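오픈데이 날의 그리퍼

솔직히 말하면 나는 공짜 샌드위치 때문에 갔다. 달트컴 연구동이 오픈데이를 한다고, 이모가 점심도 준다더라 하길래! 로봇은 뭐, 있으면 보고 없으면 말고.

그런데 샌드위치는 2층이고 시연실은 1층이라 어쩔 수 없이 그 앞을 지나가야 했다. 문 앞에 서 있던 라미시 아메가시라는 연구원이 나를 딱 붙잡더니 방명록에 이름부터 쓰라는 거다. 내 번호가 551번이었다. 번호표까지 받고 나니 도망가기도 뭣해서 그냥 들어갔다.

안에서는 마울리 오도이라는 분이 시뮬레이터 화면을 띄워 놓고 설명 중이었다. 팀에서는 그 프로그램을 '쿠타우'라고 부른단다. 진짜 팔을 움직이기 전에 가상 공간에서 먼저 실컷 굴려 본다고, 밤새 1000번을 돌려도 부품값이 한 푼도 안 든다고 엄청 뿌듯해하셨다. 손가락 두 개짜리 집게가 화면 아래에서 쑥 올라와 있는데, 나는 그게 자꾸 토끼 귀로 보여서 혼자 웃음을 참았다.

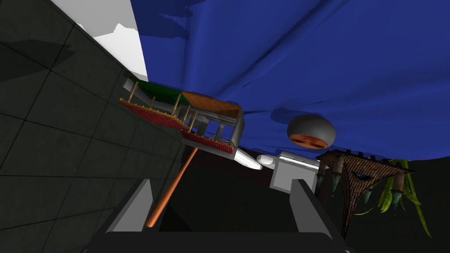
"한번 해 보실래요?" 하고 마울리 씨가 조종기를 내밀었다. 나는 게임도 잘 못하는데! 뒤에 줄 선 꼬마가 빨리하라고 내 가방을 쿡쿡 찔렀다. 제한 시간은 40초. 앞으로 가려고 밀었더니 옆으로 돌고, 돌리려고 했더니 집게만 딱딱거렸다. 누가 캐스터네츠 치냐고 해서 다들 웃었다.

"괜찮아요, 여기서는 뭘 박아도 안 부서져요." 그 말에 괜히 마음이 놓여서 (평소에 나는 컵도 잘 깨고 주차도 잘 박는다) 남은 시간은 그냥 신나게 휘저었다. 결국 아무것도 못 집고 끝났다. 마울리 씨는 내 기록도 저장해 두겠다고 했다. 못한 것도 다 쓸모가 있다나.

다음은 꼬마 차례였는데, 조종기를 받자마자 나보다 훨씬 침착하게 움직이는 거다. 약이 올라서 나는 다시 줄 맨 뒤로 갔다. 라미시 씨가 내 번호표를 보더니 물었다.

"551번님, 아까 하시지 않았어요?"

"한 번만 더요."

2층에 올라갔을 때 샌드위치는 오이만 든 것밖에 안 남아 있었다. 두 개 먹었다.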